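About Surnwood

We write the house rules for robots that work in kitchens. That has been our whole job from the start, and we still think it's one of the most interesting jobs going. A robot arm that can pick up a bottle is a fine thing. A robot arm that picks up the bottle the same careful way every time, in a room full of things it should leave alone, is what gets us out of bed in the morning!

Surnwood is a small company with one shared office, a very long whiteboard and a test library of 1,197 simulated kitchen tasks. People who build arms, grippers and control software send us their work, we run it through the library, and we send back a plain report on how it measured up against our practice guide. The guide is called Furik. It's free to read, it's written in everyday words, and we revise it every October.

How we got started

Surnwood grew out of a reading group. A few of us were working on manipulation software at different places and kept running into the same trouble: every team had its own idea of what a "good" pick was. One team counted it a success if the object left the counter. Another wanted it held for a while, and a third wanted it set down again in the right place. You couldn't compare anything with anything. So we started writing definitions down, argued about them over a lot of takeout, and ended up with 40 pages that other people began asking for.

Those pages became the first Furik. The name came from the street the takeout place was on, and by the time we thought of something more serious it was too late to change.

What we look at

Most of our review time goes into close work at the counter — the last stretch of a reach, when the fingers come down on either side of something small and there's food sitting close by. We love this part. Small choices in the software show up in a big way here, and two systems that look the same from across the room can behave very differently up close.
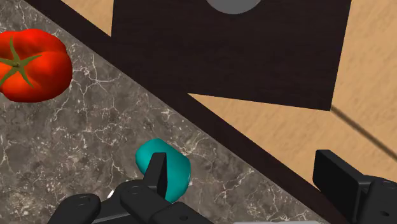 Close work in simulation: a small teal object at the finger pad, with a tomato on the same marble countertop.

Furik has a full chapter on reaches like this one. It covers how slowly the fingers should close, how much room to leave around neighboring items, and when the arm should back off and try again instead of pushing on. Soft food gets its own section. We treat a tomato as something that must not be touched unless the task says so, and a brush against it goes in the report even if the pick itself went well. Some teams find that strict at first. Most of them come around once they've imagined the same brush against a full glass.

The four rules

Everything in Furik hangs on 4 rules. They're printed on the wall by our coffee machine, and every new test is checked against them before it goes into the library.

1. Say what you mean to do before you move. A system under test has to log its target and its planned action before the arm starts. If the log says one thing and the gripper goes for another, the run fails, however neat the pick was.

2. Keep the approach simple. For tall, upright things we ask for a steady approach from above wherever the kitchen allows it, with the fingers lined up before they come down. Reviewers check the pose of the whole arm as well as the fingers, so a good grip doesn't excuse an elbow swinging out over the dining table. 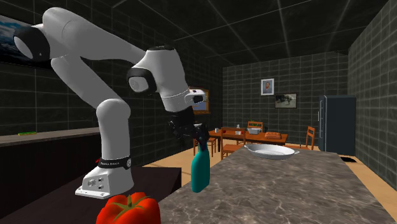
3. Leave the room as you found it. Anything that wasn't part of the task should be in the same place at the end of the run. We compare positions at the start and the finish, and the report lists every item that moved.

4. Stop well. A stop has to be quick, it has to be safe for whatever is in the gripper, and the system has to be able to say why it stopped. We give full marks for a sensible stop. We wish more people did!

Why we test in simulation first

A simulated kitchen lets us repeat a run as many times as we like, shift the lighting, swap one dish for another and look at the same moment from 2 or more viewpoints. It also means a team can fail early and cheaply, which makes for much friendlier meetings. A pass in simulation is a first step, and our reports say so on the cover page. Teams who go on to real hardware use the Mahmoud checklist, a shorter companion to Furik that deals with power, guarding, cables and the people in the room.

Who we work with

Our partners range from student groups to appliance makers. Uver, our reporting tool, is shared by all of them, so everybody gets the same layout and the same wording whether it's their first submission or their fiftieth. We don't rank teams and we don't publish scores without permission.

If you're working on kitchen manipulation and want a second pair of eyes, send us a short note through the contact page with your task list and the version of Furik you've been reading. Corrections to the guide are welcome at any time of year — the chapter on lids could use some help right now.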